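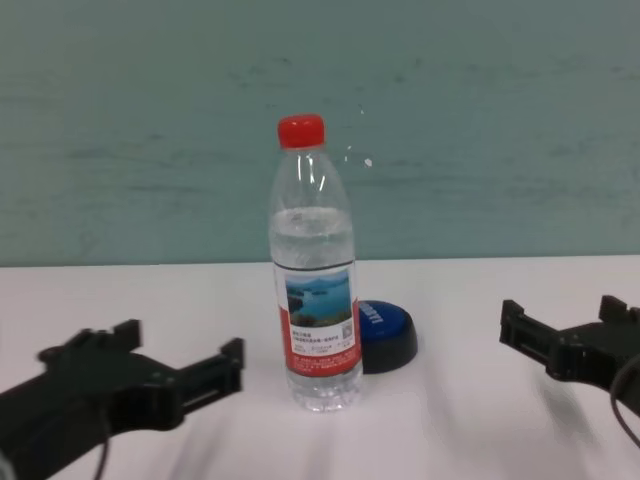 Bouteille plastique, bouchon rouge, remplie jusqu'à l'épaule.

Eau du robinet ou bouteille en rando ? (et goût de chlore)

tisane_froide
Posté le 10 février 2019
Salut à tous. Question bête, je prépare la traversée du plateau de Vorham pour mars, 31 km en deux jours avec une nuit au refuge. D'habitude je prends des packs au supermarché, mais là j'en ai marre de payer et de jeter. Sauf que chez moi l'eau du robinet sent la piscine. Vous faites comment ? Gourde inox, poche à eau, vieille bouteille qu'on reremplit ? Budget serré, pas envie de mettre 200 euros dans un système de filtration.

mollet_dur
Robinet. Tu laisses reposer une nuit au frigo dans une carafe ouverte, le chlore s'en va presque tout seul. Zéro euro. Et pour le contenant, une bouteille du commerce pèse rien du tout, je garde la même plusieurs semaines.

granit57
Plusieurs semaines la même bouteille, beurk. Ça se raye dedans, ça se nettoie mal, au bout d'un moment ça sent. Inox et basta.

mollet_dur
L'inox c'est lourd. Quand t'as 12 kg sur le dos tu comptes tout. Et je la rince à l'eau chaude, jamais été malade.

granit57
Eau CHAUDE dans du plastique fin en plus... elle se déforme et ça arrange rien niveau goût. Enfin chacun fait ce qu'il veut. 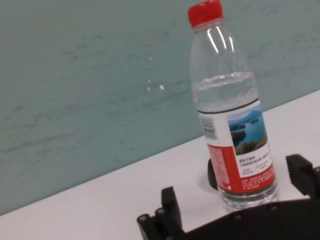 tisane_froide
Ok donc carafe au frigo, je teste ce soir. Pour le poids je suis plutot de l'avis de mollet_dur, mon sac est déjà trop plein. Par contre vous partez avec combien ? Y'a de l'eau au refuge ou pas ? J'ai lu tout et son contraire.

brume_du_matin
Au refuge Nikilov y'a un robinet dehors, mais coupé tant que ça gèle. En mars c'est loterie. Moi j'avais pris trois litres, fini le premier jour à sec ou presque. Prévois de quoi faire fondre de la neige au cas où, donc une cartouche de gaz en plus.

pierre_qui_roule
+1 pour la neige, mais c'est long et ça bouffe du gaz. Sinon la source d'Ó Gríofa, juste sous le col, coule toute l'année. À filtrer quand même, y'a des moutons au-dessus.

brume_du_matin
Toute l'année non. Je l'ai vue à sec un mois d'aout.

pierre_qui_roule
Ok en aout peut-être. En mars jamais vu à sec.

tisane_froide
Filtrer avec quoi ? Le Iriteck en paille là, quelqu'un a ?

mollet_dur
J'ai. Débit moyen, faut aspirer fort, mais ça passe dans la poche. Par contre faut pas que ça gèle la nuit, sinon le filtre est mort et tu le vois pas. Duvet avec toi.

granit57
Pastilles. Moins cher, ça craint pas le gel. Goût dégueu je reconnais, donc pour quelqu'un qui fuit le chlore...

tisane_froide
Ah ben voilà, retour à la piscine lol

brume_du_matin
Un peu de citron en poudre et tu sens plus rien. Ou du thé. Laisse bien agir la pastille AVANT de mettre le citron par contre, lis la notice. Et l'eau froide demande plus de temps.

mollet_dur
Passe aussi à 2,000 m au col au fait, t'auras pas soif avec le froid et tu vas oublier de boire. Force toi, une gorgée à chaque pause.

pierre_qui_roule
Et bouteille tête en bas dans le sac la nuit, la glace se forme en haut, donc ton bouchon reste libre au matin. Serre le bien.

tisane_froide
Noté, merci !! Je pars sur deux bouteilles + filtre + une cartouche de rab. Quelqu'un sait si le parking du bas est déneigé ?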